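**Kukaver parts tray, blue**

A shallow rectangular tray for small metal parts at the bench. The ribbed walls keep it stiff when it is carried full. Molded in one piece from plastic, 825 g empty. Trays nest when empty and can be stacked 9 high with the lids on.

Do not use with acetone or brake cleaner. Mild soap is fine.

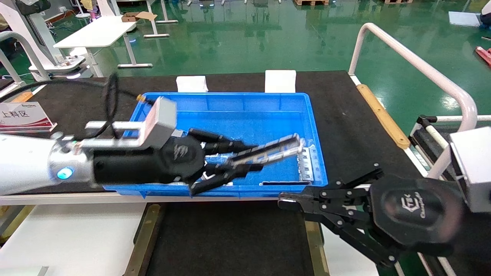
## Ordering

Sold in packs of 2. Lids are a separate item. Orders leave the Rahman warehouse within 14 days, except in August, when it is closed. For larger quantities, write to Retno Setiawan in sales.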